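Who Still Eats at the Table? A Term Project on Family Meals in Ovwood

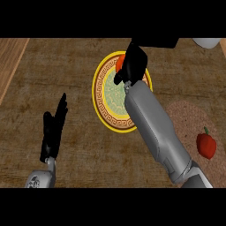
Vol. 4, page 55

I picked this topic in February because my roommate and I had been arguing about dinner. She grew up in Zistidham, where her whole street seems to sit down at six on the dot, and I grew up in Ovwood eating cereal over the sink (sorry, Mom). So I wanted to find out which one of us was normal!

I made a short survey and left 200 copies at the library, the laundromat and the Voltia grocery on the main road. I got 40 back, a lot lower than I hoped, and a few had coffee on them. Still, people wrote so much in the margins that I ended up with plenty to read – way more than the checkboxes told me.

Most families said they eat together on Saturday, even the ones who never manage it during the week. Work shifts came up over and over, and so did sports practice. Phones came up less than I expected. One person wrote that the dog is the only one who shows up on time, and I put that under "other."

My big mistake was question 4. I asked how often people have a "proper meal" and didn't say what that was, so some people counted pizza and some didn't. If I did it again I'd split that one in two and hand the forms out in person – the laundromat pile barely moved.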